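Whose Pen Is It? Labels and Fixed Places for Small Items on a Shared Table
Student project report, Trambridge, second-year group

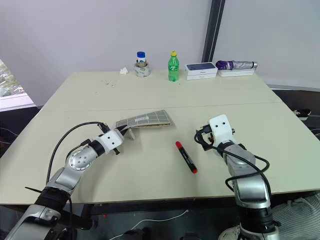 Antigoni Balaskas wrote in her comments on our first draft that a label is only useful if people can read it without picking the thing up, and that we should test this before anything else. We changed the plan to follow her advice.

1. Background

The tables in the Arkholm room are used by several groups during the week. They are large and pale with a plain top, and most small things show up well on them. Even so, small items go astray. Pens move from one table to another, and folded things get put on top of papers and carried off with them.

Our project began in May. We wanted to find out whether labels and fixed places would cut down the time spent looking for things. We kept to small everyday items. Two of the things we worked with were a black marker with red ends and a grey folded item with a pale grid pattern and a small whitish label.

2. What we did

We first wrote a list of the items that people said they had looked for. Markers came up most often, followed by scissors, rulers and anything that folds flat. We then agreed on a place for each kind of item and drew a plan of the table, which was pinned up by the door.

The second part was the labels. We tried two kinds. One was a plain paper label with the name of the item and the table. The other was a shorter label from the Fluleo sheets left over from last year, with only a letter and a colour. Each was put on the flattest part of the item, and we wrote in capitals throughout.

To test reading distance, one person stood at the end of the table and read out the labels while another wrote down the answers. The distance was set at 200 cm for the first round. Hardly any of the written labels could be read from there, so we moved in to 1000 mm and repeated it. (The first sheet was in centimetres and the second in millimetres. We should have kept to one unit.)

3. Results

The letter and colour labels were easier to read at both distances. At the shorter distance most readers got the paper labels right as well, provided the writing was thick enough. Thin writing failed at any distance we would call practical.

Markers were the hardest items to label. The barrel is narrow and curved, and there is often printing on it already. A label wrapped round it shows only part of a word. In the end we put the label on the place and left the pen alone – a strip on the table edge saying MARKERS worked better than anything on the pens themselves.

Folded items had a different problem. The label has to go on after folding, and the item then has to be folded the same way every time. When someone folded it differently the label ended up inside. We added a small drawing of the fold to the plan by the door, and this helped a little.

4. Problems

The table plan was moved twice by other groups. We also ran out of labels in the middle of the second round, and the Tzanetos shop had only a larger size, so the last items have labels that are too big for them. We trimmed these by hand. The adhesive on the larger ones is stronger and leaves a mark, so they should not go on anything borrowed.

We had meant to time people looking for things before and after the change. Only the second set of times is complete, and we have left the comparison out of this report.

5. What we would change

We would start with the places and do the labels afterwards. We would use one unit on all the sheets. We would also ask the other groups before drawing the plan – two of them already had their own arrangement for pens and carried on using it.

The remaining labels, the plan and the reading sheets are in the folder on the lower shelf. Next year's group is welcome to use them.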